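Shoes off, please

4 min read
Print | E-mail

I grew up in a house where you wore your shoes until bedtime. My father wore his past that. The carpet was a brown that had been chosen to agree with whatever came in on it, and I don't remember anyone ever raising the matter.

Then I moved to Kernonville and into a flat whose lease runs to 30 clauses, of which the longest, by some way, concerns footwear. No outdoor shoes beyond the mat. No outdoor shoes on the mat either, if wet, in which case there is a tray. The tray is mentioned in the inventory, between the kettle and the smoke alarm. I signed it all cheerfully, thinking it was the kind of thing people put in leases, like the bit about not keeping bees.

It wasn't. In my first February there I came in with shopping in both arms, walked to the fridge in my boots, and had a note under the door by teatime. I still don't know how they could tell. The people downstairs in 407 (the numbering starts at the top, don't ask) can apparently identify a heel through a floor.

So I converted, sulkily at first and then with all the zeal of the recently converted. I now take my shoes off in houses where the owners are wearing theirs, and stand about in my socks looking pious while they wonder whether they ought to say something. I have views on slippers. I have bought guest slippers, two pairs, from Dendetti, which is a shop that sells felt things at prices that make you wish you were a sheep. Guests look at them the way you'd look at a stranger's toothbrush.

What the conversion does to you, mainly, is make you think about where shoes live. In my father's house they lived on feet. Take them off and they have to go somewhere, and the somewhere is always the narrowest part of the home, right where the door opens. I've tried the heap. I've tried the basket, which is the heap with sides. At one point I tried under the bed, and went to work in odd shoes.
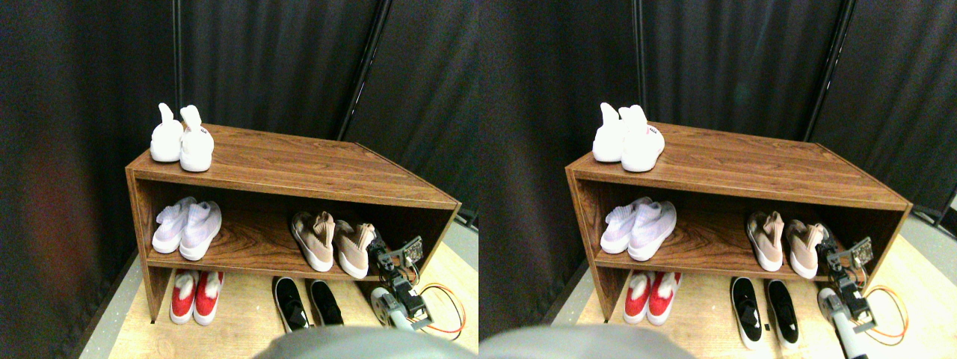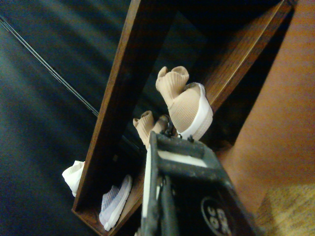 A low rack is the only thing I've come round to, and I came round to it grudgingly. My first attempt was a tall one called the Kandov, which promised to use the height of the hall and used it mostly to fall over. Low and dull is best. You can put things on top, you can sit on it if you're reckless, and every pair you own is out where you can see it and feel bad about the ones you never wear.

Not everyone is persuaded. A reader signing as Šťastný wrote in after my last moan on the subject to say that a rack only encourages people to own more shoes, that two pairs will do for any adult, and that if I had one for dry days and one for wet I could stop blogging about it. There was a second paragraph about socks, which I'll spare you, though the word "darning" came up more than I was comfortable with.

I've thought about this a good deal, usually while hunting for the other brown one. I could get down to four pairs, I think. The walking boots would have to count as equipment.

My father is visiting next month. I've put the felt slippers by the door and told him about the tray, and he has asked whether there's a hotel.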